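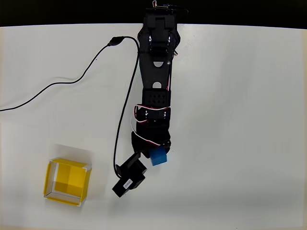 Plonthorpe adds open-top sorting boxes and color cubes to its tabletop range

Plonthorpe will begin selling its Arkex set of sorting boxes and solid-color cubes to schools, therapy rooms and home users in September. The boxes are square, have no lid and come in yellow, green or red. The cubes come in blue, orange or white.

Each set holds 5 boxes and 14 cubes and costs the same in every color mix. Boxes can also be bought singly, as many customers asked for after the first trial run of 900 pieces.

"People wanted a box they could reach into from any side," said Aurora Antunes, head of product at Plonthorpe. "We kept the walls plain so there is nothing printed on them to distract from the sorting."

The sets were tried out in nine classrooms before the design was settled. Teachers used them for simple put-in and take-out tasks, and for clearing a table at the end of a lesson. Two changes came out of the trial – a thinner rim and a stronger yellow.

Sets will be packed and shipped from the Horkon warehouse. Bélanger will handle orders from Canada. Stores that already carry the Plonthorpe tray line can add the boxes to their usual order form.

Samples are available to the press and to school buyers on request. Contact Tarcísio Quintana, Plonthorpe press office, between 9 a.m. and 5 p.m.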